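Plodach Air Monitor — Installation and Set-up
Section 4: Placing and pairing the monitor

Before you start

The Plodach monitor measures carbon dioxide, temperature and relative humidity. It is intended for indoor use in occupied rooms. It is not a smoke alarm or a carbon monoxide alarm and must not be installed in place of either.

You will need the monitor, the wall bracket, the two screws supplied, a Phillips screwdriver and the Laaksonen base unit, which must already be connected to your router (see Section 3).

4.1 Choosing a location

1. Select a spot on an inside wall or an open shelf, between chest and head height for a seated adult.
2. Keep the monitor clear of windows, exterior doors, heating registers and the exhaust side of any fan.
3. In a kitchen, keep it well away from the stove and the kettle. Steam condensing on the inlet will give high humidity readings until the inlet dries.
4. If the monitor will stand on a dining table or counter, leave space on all sides. Cups, utensil holders and folded cloths placed against the inlet grille slow the airflow and delay the readings.

Note: Direct breath on the sensor can raise the carbon dioxide reading sharply. A table used for meals is acceptable for a short trial but is a poor permanent location.

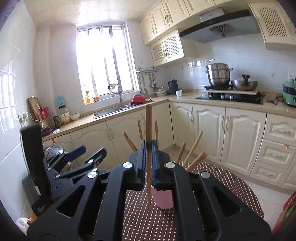

4.2 Mounting the bracket

1. Hold the bracket against the wall with the arrow pointing up and mark both holes in pencil.
2. Drill pilot holes if the wall is wood or masonry. For drywall, use anchors (not supplied).
3. Fasten the bracket. Do not overtighten; the plastic will bow and the monitor will not seat.
4. Slide the monitor down onto the bracket until it clicks.

Caution: Check for wiring and plumbing behind the wall before drilling. Do not mount the monitor with adhesive strips above a sink.

4.3 Pairing with the base unit

1. Remove the battery tab. The status light flashes amber.
2. On the base unit, press and hold LINK until the display shows a channel number. Channel 11 is the factory setting.
3. Press the recessed button on the back of the monitor once. The status light turns solid green when pairing is complete.
4. If the light returns to amber, change the base unit to channel 9 and repeat from step 2.

If the display shows code 199, the monitor was found but its firmware does not match the base unit. Leave both units powered and within the same room until the update finishes. Do not remove the batteries during the update.

Note: Metal cabinets, refrigerators and foil-backed insulation weaken the signal. Where the kitchen is small, the base unit will usually perform better in the hallway.

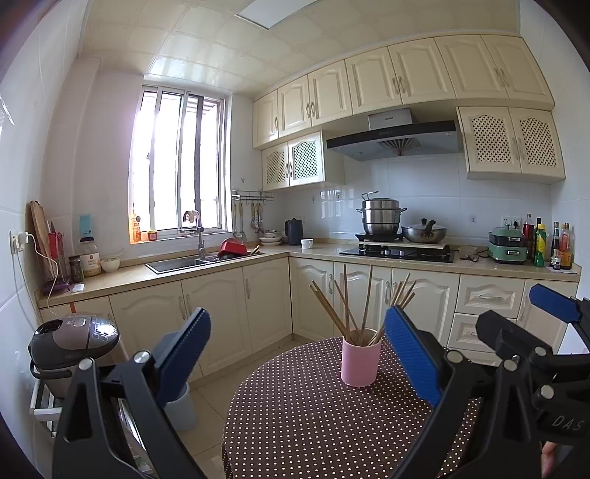

Figure 4-2. Small kitchen with a round table.

4.4 First calibration

The monitor leaves the factory calibrated, but shipping and storage in cold weather can shift the zero point. Calibrate once after installation and again each January.

1. Take the monitor outdoors, or place it beside a fully open window with no one near it.
2. Wait until the temperature reading stops changing.
3. Press and hold the recessed button until the light flashes blue, then release.
4. Step away. The reading settles and the monitor stores it as the 400 ppm reference.
5. Return the monitor to its bracket.

Caution: Do not calibrate beside an idling vehicle, a barbecue or a dryer vent. An incorrect reference affects all later readings until calibration is repeated.

4.5 Setting the alert levels

Alert levels are set from the base unit under MENU > ROOM > ALERTS. Each room is stored separately. For kitchens, Vilteck recommends leaving the humidity alert on its delayed setting — short peaks during cooking are normal and will otherwise trigger the chime at most meals.

To silence a chime, press any key on the base unit. The alert stays in the log and can be viewed in the Flanudach app under History. To restore the default levels, choose RESET ROOM. This does not erase the calibration.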